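Glue, pegs and a bit of patience: how I mend things at the kitchen table

I broke another mug handle on Sunday, so this seemed a good time to write up my mending notes, which have been on the back of an envelope in the dresser drawer for far too long. Most of this is for small household stuff (mugs, picture frames, the arm that came off the toast rack, that sort of thing) and none of it needs a proper workshop. Mine is one end of the kitchen table with an old tray on it.

Start with the tray, in fact. Anything with a rim will do. Chips of china are very good at flying off and hiding under the cooker, and a tray also means you can move the whole job out of the way when somebody wants their tea. I line mine with baking paper, the non-stick sort, and the glue peels off it in the morning. Don't use newspaper! I have a lovely little jug with a bit of the football results stuck to the foot for ever.

Wash everything first, even if it looks clean. Warm water, a drop of washing-up liquid, a good rinse and then leave it alone overnight. Mugs are worst for this, as the broken edge soaks up water and holds on to it. If I'm impatient I put the bits on top of the radiator, but overnight is better.

Next, a dry run. Put the pieces together with no glue at all and see which order they want to go in. With two pieces it hardly matters. With five or six you can easily lock yourself out, and find the last bit won't slot in because its neighbours are already there. I number mine in pencil on the inside.

Glue now. I keep two sorts. One is the ordinary white wood glue, and the other is a slow two-part epoxy for china and metal. I've given up on the superfast stuff for anything bigger than a thumbnail, I only ever stick myself to it. Mix the epoxy on a jam jar lid with a cocktail stick and put on less than you think. A thin smear on one side only. If it oozes out in a great bead when you press the halves together, you've got some scraping to do later, and you'll never quite get it all off a patterned plate. (A craft blade held nearly flat, once it's rubbery but before it goes hard. That's the moment.)

Mended mugs in our house are for pens and toothbrushes, by the way. I wouldn't drink out of one or put food on a glued plate, and I certainly wouldn't trust a glued handle with hot tea in it.

Holding things still is the hard part. My collection, for what it's worth:

Masking tape, for nearly all china. Tear your strips before you open the glue and hang them along the edge of the table.

A washing-up bowl of dry rice. Push the mug or figurine down into it at whatever angle lets the broken bit balance on top by its own weight. Sand is heavier and better but I don't want it in the kitchen.

Wooden pegs, for thin things. If you take one apart and put the two legs back the other way round, you get a flatter pinch at the tip.

Rubber bands, the wide ones off the broccoli.

Spring clamps. I bought a bag of 9 from Skitari, our hardware shop, and use the same three every time.

However you hold it, leave it for the whole night. I put mine on top of the fridge at 9 in the evening and don't let myself look until breakfast. Picking it up for a little check is how I ended up gluing the same saucer three times.

For wooden frames with a corner gone, the wood glue is plenty. Open the joint as far as it will go without forcing it, work the glue in with a bit of card, close it up and put a loop of string round the outside of all four corners. Twist the string tight with a pencil. Check the corner against a book before you walk away, as it's very easy to pull the whole thing into a diamond.

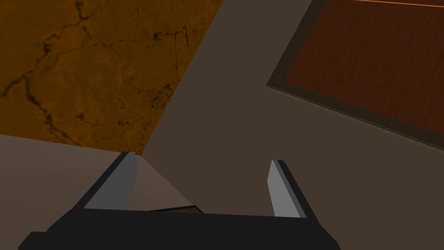
Marks are the last thing on my envelope, and clamps leave plenty of them, especially on soft pine or anything painted. Cover whatever touches the work. I cut up an old felt slipper sole for mine, though cork from a worn-out table mat is good too, and I stick it on with double-sided tape so it can be changed when it gets gluey. It wants to go on the inside of the jaw, running lengthways like that pale grey strip on the black finger on the left, and you want to try it with the jaws wide apart in a V like those before you put anything between them, as you can see straight away if a corner is lifting. Trim any felt that hangs over the sides too, or it will wick up the glue and you'll be peeling fluff off your frame all morning.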